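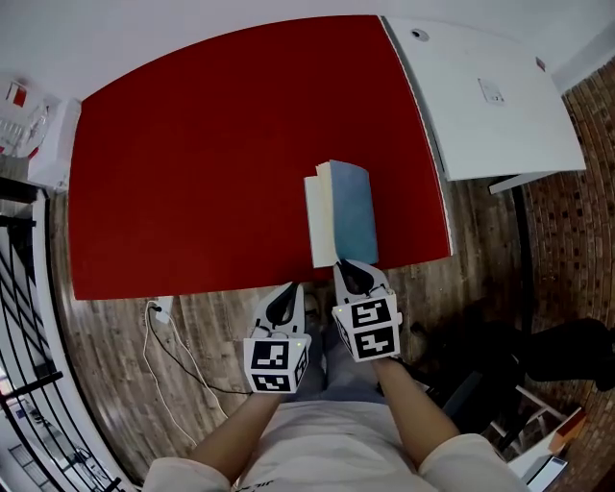
The boat was an hour behind, so the nurse sat on the cold box and filled in the temperature sheet again. The needle was where it should be. She wrote the number down and signed next to it.

Nekska had one landing, one store and a school with a tin roof. The vaccine trial had signed up 200 children along the river, and 11 of them lived up there. Each one needed the third dose before the end of March. Flondik, the company paying for the study, had sent a letter saying so, and then the same letter again.

When the boat came, the pilot looked at the box and asked what it weighed. She told him 50 pounds. He put it in the middle, under the canvas, and she sat beside it with one hand on the lid.

At the school the mothers were waiting on the steps. The nurse set up at the teacher's desk and called the children by their study numbers, then by their names when they didn't move. Ten came up, one after another. A few cried. Most wanted to see the needle.

"Where's the other one?" she asked.

"His father took him to Plirnason," the teacher said. "There's work at the mill."

Plirnason was two days by road, and the road was under water. She did the sum anyway. The dose would keep until tomorrow night.

She opened the binder and found his page. The form gave her a line for the reason. She wrote "moved," and then sat there with the pen.

"Does he have a fever or anything?" one of the mothers asked. "Is that why?"

"No," the nurse said. "He's fine, as far as I know."

She closed the lid, checked the needle and went down to ask the pilot how far upriver he could go.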